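How to Clean a Hazy Acrylic Panel Without Making New Scratches
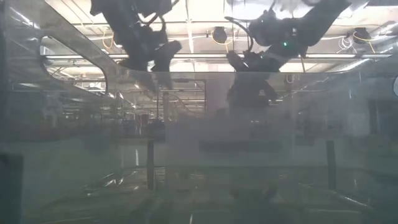 Looking up through the hazy acrylic wall, with the ceiling light behind it.

Acrylic becomes hazy slowly, so people often notice it only when they want to look at something on the other side. In our workshop at Vatbridge we have several clear walls and a few curved panels, and I clean them myself. I made many mistakes in the beginning. I write down the method I use now, and I hope it can be useful for your panels also.

What you need

A soft brush or a can of air
Two clean microfiber cloths, washed without fabric softener
A bucket with lukewarm water
Mild dish soap without perfume
Plastic polish, only if the haze does not wash off
A small flashlight

Please do not use glass cleaner with ammonia, alcohol, acetone or paper towels. Ammonia and alcohol can make very fine cracks inside the acrylic, and these cannot be polished away. Paper towels feel soft in the hand but they leave thin lines.

Step 1. Find out which kind of haze you have

Turn on the ceiling light and look through the panel toward it. Against a bright light you will see much more than against a dark wall. Then hold the flashlight flat to the surface and move it slowly. Dust shows as small points. Grease shows as a cloud with soft borders. Scratches show as thin lines, and they stay in the same place after washing.

Check both sides. One time I polished the front of a panel for the whole afternoon and the dirt was on the back.

Step 2. Remove the dust dry

Brush from the top to the bottom, with almost no pressure. Do the upper edge first, because much dust sits there and it will fall on the part you have already cleaned. Do not wipe with a dry cloth. Acrylic takes static charge very easily and the dust comes back in a few minutes.

Step 3. Wash

Put a few drops of soap in the water. Make the cloth quite wet, lay it on the panel and pull it down in straight lines. Rinse the cloth after every second line. On a curved panel, follow the curve with the flat hand and not with the fingertips, otherwise the pressure is uneven and you get stripes.

Wash again with clean water. Soap that dries on the surface is also haze.

Step 4. Dry

Use the second cloth and press it lightly on the water. If you rub, you make static again.

Step 5. Polish, if it is still needed

Look with the flashlight one more time. For light scratches I use the Emano plastic polish, a small amount on a damp cloth, in little circles, on one area as large as your hand. Wipe it off before it dries and continue with the next area. Try it first in a corner.

For deep scratches, which you can feel with the fingernail, polish alone will not help. You would need wet sanding, and I will write a separate page for it.

How often

I do the dry brushing every week and the washing every 2 months. After the washing, a little anti-static cleaner for plastics keeps the dust away longer.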